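Chapter 4
Teaching by Hand, Teaching from Afar

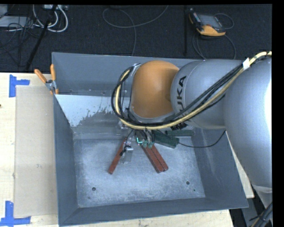

Figure 4.1 A KUKA arm working inside a gray metal bin.

I learned to teach robots the slow way, by dragging them around. My first boss at Falton, Gwenaël Marty, put me in front of an arm in June and told me to get one part out of a bin using no code at all. I grabbed the wrist, leaned on it (you don't need to lean, by the way!) and led it down past the rim while the controller recorded every joint. Then I pressed play and watched my own wobbly morning come back at me, elbow bumps and all.

So that's where we'll start — with your hands on the machine. In the first half of this chapter you'll guide an arm directly, save the path and clean it up. In the second half you'll step back and drive it by remote control, which feels odd for the first 2 hours and then rather nice.

Bins make great practice. The walls slope, the fingers have to fit between them, and a wrist turned 180 degrees the wrong way can wind up your cables before you notice. Loïc Delaunay and I once recorded 198 demonstrations of a single pick and threw out 100 of them, mostly mine. Keep your bad ones for now, though, as we'll want them in Section 4.3.

4.1 Before You Touch the Arm

Find the stop button and put your hand on it.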